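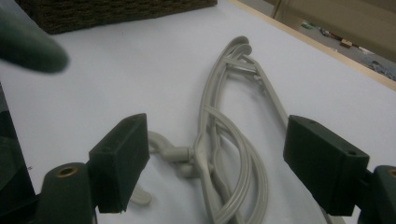
Budget the consumables before the arm

Opinion, September 26, 2024

Organisations that plan to automate sorting and handling work tend to begin with the largest item on the list. A robot arm is chosen, a price is obtained, and the remaining money is divided among whatever is left. In our view this order should be reversed.

The programme at Skadmont offers a useful case. Its first plan set aside a single sum for the arm and 15 per cent of that sum for everything else: fingers, inserts, screws, tables, baskets, storage and the objects to be handled. By July the second amount had been spent, and the arm had not yet been delivered. The hand-held grippers used to record handling work had been in service throughout, and it was these that had drawn on the budget.

Small parts deserve their own line. A finger that costs little to print still takes staff time to fit, check and replace. Skadmont ordered 46 spare fingers in its second round, a figure that would have looked excessive in the first. It no longer does.

The objects matter as much as the tools. Plastic hangers are cheap, and for that reason they are seldom planned for. Yet a hanger whose rods loop over one another is a harder test of a gripper than a box, and a site that buys only boxes will learn very little about its likely workload. We would ask every applicant for funds to list the awkward items first.

Suppliers have a part to play. Ziston quotes its fingers and fixings separately from the gripper body, and Ong now does the same. Travutel still offers a single bundled price, which makes comparison difficult for a purchasing office. Buyers should request separate prices in writing, together with delivery times for each part.

It will be objected that detailed planning slows the work. Skadmont's revised plan took 2 weeks to prepare and covers 600 hours of recording. That is a modest delay, and we recommend that the next funding round make such a plan a condition of approval.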